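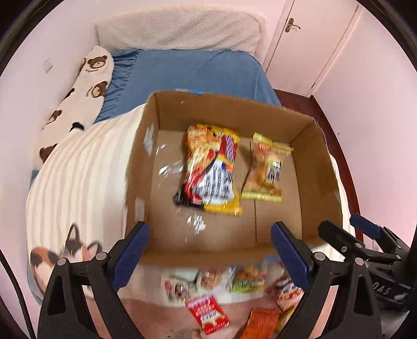 Sobre nós

A Pamden é uma mercearia por correspondência. Enviamos caixas de produtos alimentares para moradas em Portugal continental e nas ilhas, com especial atenção a snacks, bolachas, massas secas, chás e conservas que não se encontram com facilidade nos supermercados de bairro.

Quem somos

A empresa foi fundada por Yulan Fu e Iraklis Spanos, que se conheceram a trabalhar num armazém grossista em Setúbal. Os primeiros clientes foram estudantes estrangeiros em Coimbra e Aveiro, que encomendavam sobretudo massas instantâneas e chá. Com o tempo chegaram também famílias portuguesas, escritórios e algumas residências universitárias.

Chrysanthi Xenos trata das compras e da relação com os produtores. Tshepo Magagula é responsável pelo armazém e pelas expedições. O apoio ao cliente está a cargo de Skye Yule, que responde em português e em inglês.

O que vendemos

O catálogo tem hoje 625 referências. Uma parte é importada através da Wei, distribuidora com quem trabalhamos desde o início; outra vem de pequenas padarias e fábricas de conservas nacionais. Não vendemos produtos frescos nem congelados. O pão e a pastelaria que temos são embalados na origem e têm prazo de validade indicado na ficha de cada artigo.

Todas as fichas incluem a lista de ingredientes e os alergénios traduzidos para português. Quando um fabricante altera uma receita, o artigo fica suspenso até termos a nova informação – pode demorar alguns dias.

As caixas

O cliente pode escolher artigo a artigo ou subscrever uma caixa mensal. A caixa pequena leva oito produtos e a grande leva mais de 30. A escolha muda todos os meses, excepto em Janeiro, mês em que fazemos o inventário e não enviamos subscrições. Nesse mês não há cobrança.

Usamos caixas de cartão castanho e enchimento de papel. As da Pakard, que adoptámos no ano passado, aguentam melhor as viagens para os Açores e a Madeira. Os portes para as ilhas são calculados no final da encomenda.

Encomendas e devoluções

As encomendas são geridas no programa Gestudex, que envia ao cliente o número de seguimento assim que a transportadora recolhe o volume. Se um produto chegar danificado, basta enviar uma fotografia da embalagem e o número da encomenda. Fazemos o reembolso ou juntamos o artigo à caixa seguinte, conforme o cliente preferir. Artigos alimentares abertos não podem ser devolvidos.

Levantamento no armazém

É possível levantar encomendas no armazém, mediante marcação por correio electrónico. O apartado para correspondência é o 1531. Estaremos encerrados a 2 de Junho para mudança de estantes – as encomendas feitas nessa data são preparadas no dia útil seguinte.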